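The Salt Under the Door

In the years when I still took the mooring boat out to Sakau, I kept a notebook in which I wrote down only the things the water did and left out everything the people said, and I have regretted it ever since. The water I could have worked out again from first principles, given a wet afternoon and a pot of tea. What the people said is gone, or most of it.

Sakau is a long inlet, bent in the middle like an elbow, with a shallow lip of rock and gravel at its mouth where the old ice once stopped and dropped everything it was carrying. Inside the lip it goes down and down. On top lies the river water, brown and sweet enough to drink in September if you aren't fussy, and beneath it the sea, which comes in over the lip when it pleases. At the very bottom, in the basin we called Magsi, there is water that hardly moves at all. It sits there for years, growing stale, and waits for something heavier to come and push it out.

I was sent to catch that happening. I had one mooring, a string of instruments hung between an anchor and a float, and a room above the net store in Skilatau, the village on the elbow. My landlady (she let me the room on the understanding that I would carry her coal up) asked on the first evening what I was fishing for.

"Old water," I said, rather grandly.

"Well, there's plenty of that," she said, and gave me a second potato.

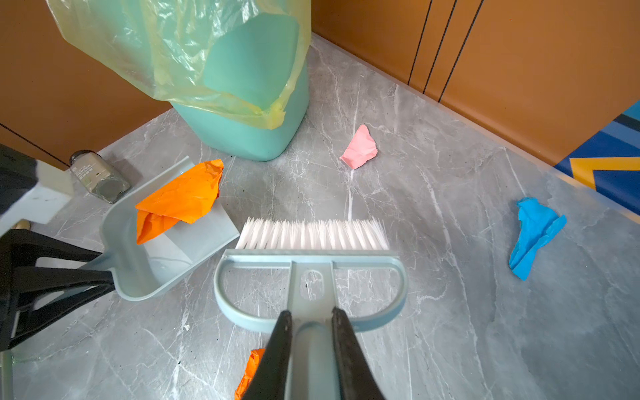 The Salt Under the Door
A short story by the keeper of the Trovetti tide pages
2024-09-27

She had a theory about Magsi, and she told it to me in pieces, generally when I had my arms full. The deep water, she said, was a lodger. It paid nothing and took up the best room, and it stayed until somebody with more weight to them came knocking. Her mother had told her that you could tell when it was leaving, as the whole village smelt of struck matches and the gulls went and stood on the church roof, all facing inland, looking put out.

I explained to her, at some length I'm afraid, that it was a matter of density. A winter of north wind along the coast would draw the lighter water away, and the cold salt water from outside would rise until it was level with the lip, and then over it would slide, down the slope in the dark like milk down the inside of a jug. The old water, being by then the lighter of the two, would have to go up. She listened very kindly to all this with her hand on the banister.

"Yes," she said. "Under the door. That's how it comes in."

I stayed two winters. In the first nothing happened, unless you count my learning to row properly and to like salted mutton. The mooring came up with 1,996 readings from the bottom instrument, and I plotted every one of them by the window, and they made a line so flat I could have used it to hang a shelf. I sent a gloomy letter home. My landlady, seeing the graph on the table, said it was a lovely straight one and I ought to be pleased with it.

The second winter the wind went round to the north and stopped there for up to 8 days at a time. The shutters banged, the ferry didn't come, and we ate a good deal of porridge. I lay awake thinking of my string of instruments out there in the black, with the new water going by it, or not going by it, and no way at all of knowing until the spring.

Then one morning I woke before it was light and there it was, faint but quite plain, coming up through the floorboards: struck matches. I went down in my socks. She was already at the front door in her big coat, holding it open, and letting all the heat out of the house, which in the ordinary way she would never have stood for.

"Come and look at the roof," she said.

They were up there, the whole grumbling row of them, with their backs to the fjord.

We stood on the step for a long while. I know I ought to have gone for the notebook, and I have told students since that one must always go for the notebook. The tide was making, and along the shore the water had turned a milky green I had never seen in it before. She said something then about her mother, and about the winter the two of them had stood on that same step, and I was so busy smelling the air and thinking of salt that I only half heard.

The mooring came up in the spring with 2,427 readings on it and a step in the line as sharp as a stair. I have the graph still. It hangs in my hall, a little crooked, across from the front door, and on a windy night the draught gets in underneath and lifts the bottom corner off the wall.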